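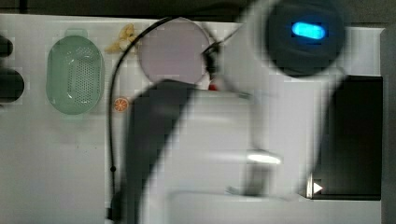
Progress report to the Natier Fund, second period
Household starter kits, Derkport and Wike
Prepared by I-seul Jeon

The kits went out on schedule this period, and I would ask you not to read too much into that. Handing over a box is the easy part. The grant was given on the claim that people moving out of temporary housing cook more at home, and spend less on food, when they begin with a basic set of kitchen goods. I still can't tell you whether that claim is true. Take an oval colander like the mint-green one, with its rows of small holes and little tab at the end: our packing list treats it as a basic, right alongside a round plate, and I have yet to see good grounds for ranking the two together. A plate gets used by everyone. A colander gets used by people who boil pasta or wash greens, and we did not ask who those people were before we put it on the list.

What was delivered

We gave out 302 kits between the start of the period and the end of March. Most went to households in Derkport, the rest to Wike. The application promised both towns equal attention, and that has not happened. Wike has fewer move-ins than the housing office told us to expect when we applied, and the families who do move in there often come with their own things. I don't want to push boxes on people to fix a ratio, so unless you object I will let the split follow demand.

All kits were packed from the Olico list, which we took over from the earlier program without changing it. I said in the first report that the list needed review. It still does. Danica Shehu, who runs the storeroom, went through returned and refused items and made notes, and they are more useful than anything in our survey. People hand back baking pans, because many of the apartments have a cooktop and no oven. They hand back second saucepans when the cupboard is small. They ask for can openers, sharp knives and a decent cutting board, and we are short of all of these.

What the survey says, and why I don't trust it

The follow-up survey came back looking very good. Nearly everyone who answered said the kit was helpful and that they were cooking at home more often. I would be glad to stop there, but there are problems with it.

The people who answered were mostly people our own staff could reach easily, meaning those who had settled in and kept the same phone. Anyone who moved again, lost the lease or went to stay with relatives is missing. Those are the households we worry about. The questions were also asked by the same staff who had carried the box up the stairs, and very few people will tell a friendly person to her face that the gift was no use. And moving from a shared kitchen to your own would make most people cook more, kit or no kit. We have no group to compare against, and the survey has no way to separate the two.

So please don't quote the survey figures in your own newsletter. I know the draft text has already been circulated. I would cut that paragraph, or say only that families who answered were positive.

Home visits

We did five longer visits, with permission, and sat down with people to talk about what they eat and what it costs. Five is too few to prove anything. I mention them because they pulled in different directions.

In three of the homes the kit was in daily use. One woman in Derkport cooks a big pot of beans at the start of the week and eats from it until it is gone; she did that before, on a hot plate, and says the new pot is just bigger. In the other two homes most of the kit was still in the box. One man works nights and eats at work. The other household had plenty of pans and no table, and everybody ate sitting on the beds. Asked what would help, the mother said chairs.

It made me wonder whether a fixed kit is the right idea at all - a small shopping credit might do more and cost less to store. I haven't tested this and I am wary of swapping one untested idea for another.

Money

Spending is on plan except for storage. The storeroom lease went up in the middle of the period and we covered the difference from the printing line, since the recipe booklet was not reprinted. I don't think the booklet will be missed. We had ordered 2000 copies under the first grant, and a good part of that order is still on the shelf. The recipes assume an oven.

Delivery costs to Wike are high for each kit because the van often goes out half full. We now hold Wike orders until there is a proper load, which saves fuel but means some families wait longer. Two complained, fairly. A kit that arrives after people have already bought a pan is a kit we shouldn't have sent.

Next period

We will let each household choose from the list when they sign the lease papers, with no limit on leaving things out. Danica will record what is chosen and what is refused, item by item. The follow-up calls will be made by somebody outside the delivery team, and we will try the numbers we couldn't reach last time, through the housing office if they agree.

I am not asking for more money at this stage. I am asking for approval to spend up to a third of the goods budget on items outside the Olico list, mainly knives, cutting boards and folding chairs. A reply before the next order goes in would help, as the supplier wants a month's notice.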